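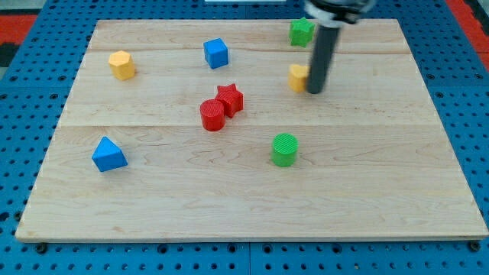 나무판 위에 놓인 여러 색상의 플라스틱 도형 블록. (사진=피르니스)

피르니스, 어린이 놀이 교구 대여 서비스 ‘플루리아’ 10월 정식 개시
도서관·돌봄 시설 대상 시범 운영 마치고 이용 기관 모집

2023년 6월 14일 - 놀이 교구 전문 기업 피르니스(Firnis)가 어린이 교구 대여 서비스 ‘플루리아(Fluria)’를 오는 10월 정식으로 시작한다고 밝혔다. 플루리아는 공공도서관, 작은도서관, 지역 돌봄 시설이 교구를 구입하지 않고 일정 기간 빌려 쓰는 서비스다. 이용 기관 모집은 이날부터 피르니스 홈페이지에서 진행한다.

대여 품목은 도형 블록, 끼우기 퍼즐, 구슬 꿰기, 균형 잡기 놀이, 보드게임 등 모두 70종이다. 연령대에 따라 영아용, 유아용, 초등 저학년용으로 구분되며, 기관은 이용 아동의 나이와 공간 규모에 맞춰 품목을 고를 수 있다. 대여 기간은 한 달, 석 달, 여섯 달 가운데 선택한다. 기간 중 한 차례 다른 품목으로 교환할 수 있고 교환에 따른 추가 비용은 없다.

피르니스는 정식 개시에 앞서 기관 53곳과 시범 운영을 진행했다. 참여 기관은 도서관과 돌봄 시설이며, 이 가운데 11곳은 상근 직원이 한 명인 소규모 시설이다. 시범 운영 기간의 누적 대여 건수는 3000건으로 집계됐다. 가장 많이 대여된 품목은 유아용 도형 블록이었고 끼우기 퍼즐과 보드게임이 뒤를 이었다.

시범 운영에서 나온 의견도 서비스에 반영했다. 참여 기관들은 부품 분실을 확인하는 데 시간이 오래 걸린다는 점을 가장 큰 불편으로 꼽았다. 이에 따라 피르니스는 모든 교구 상자의 뚜껑 안쪽에 부품 목록표를 부착하고, 반납 전 점검표를 한 장으로 줄였다. 작은 부품이 한두 개 없어진 경우에는 변상을 요구하지 않고 다음 배송 때 보충한다. 상자 무게가 부담스럽다는 의견에 따라 대형 상자는 두 개로 나누어 배송하기로 했다.

반납된 교구는 피르니스의 물류 거점인 바스토스(Bastos) 센터에서 세척과 소독을 거친다. 플라스틱 제품은 중성세제로 세척한 뒤 건조하고, 목재 제품은 물에 담그지 않고 표면을 닦아 소독한다. 천으로 된 제품은 별도로 세탁한다. 이후 담당 직원이 모서리 파손, 갈라짐, 도색 벗겨짐 여부를 확인하며 기준에 미달하는 제품은 대여 목록에서 제외한다. 점검 일자는 상자 바깥쪽 표시란에서 확인할 수 있다.

예약과 배송 관리에는 트리스타드(Tristard)가 개발한 대여 관리 시스템을 사용한다. 기관 담당자는 이 시스템에서 품목별 재고와 배송 예정일을 조회하고 교환이나 연장을 신청할 수 있다. 인터넷 예약이 어려운 기관은 전화로도 신청이 가능하다.

이용료는 품목 수와 대여 기간에 따라 정해지며 왕복 배송비가 포함된다. 소규모 시설에는 할인 요금을 적용한다. 세부 요금표는 신청 기관에 개별 안내하고, 견적서와 계약서 등 예산 집행에 필요한 서류는 전자 문서로 발급한다.

교구와 함께 활용 안내서도 제공한다. 안내서에는 품목별 놀이 방법, 권장 인원, 소요 시간, 사용 시 주의 사항이 담긴다. 여러 연령의 어린이가 함께 참여하는 경우 난이도를 조절하는 방법도 실었다. 인쇄본은 상자마다 한 부씩 들어가며 같은 내용을 홈페이지에서 내려받을 수 있다. 큰 글자판은 신청하는 기관에 별도로 보낸다.

튀네 사리넨(Tyyne Saarinen) 피르니스 대표는 “교구는 가격도 부담이지만 보관할 자리를 마련하는 일이 더 어렵다는 이야기를 현장에서 자주 들었다”며 “필요한 기간에 필요한 만큼만 두고 쓸 수 있도록 서비스를 구성했다”고 말했다. 이어 “시범 운영에 참여한 기관의 의견 가운데 아직 반영하지 못한 것이 있다. 초등 고학년용 품목을 늘려 달라는 요청은 내년 목록을 정할 때 검토하겠다”고 밝혔다.

정식 서비스 신청은 기관 단위로만 받으며 개인 대여는 지원하지 않는다. 신청서에는 기관 유형, 이용 아동 연령, 희망 품목, 희망 기간을 기재해야 한다. 시범 운영에 참여한 기관이 계속 이용하려면 기존 계정으로 접속해 연장 신청을 하면 되고, 사용 중인 교구는 정식 서비스 개시 전까지 반납하지 않아도 된다. 도서 지역은 배송 일정이 달라질 수 있어 신청 전 상담이 필요하다.

피르니스는 신청 기관 담당자를 대상으로 온라인 설명회를 열 예정이다. 설명회에서는 예약 방법, 반납 절차, 파손 시 처리 기준을 안내한다. 참가비는 없으며 일정은 신청 기관에 전자우편으로 알린다.

피르니스 소개
피르니스는 어린이 놀이 교구를 기획하고 공급하는 기업이다. 도서관과 돌봄 시설에 교구를 납품해 왔으며 교구 수리와 부품 보충 업무도 함께 하고 있다.

보도자료 문의: 피르니스 홍보팀
서비스 이용 문의: 플루리아 운영팀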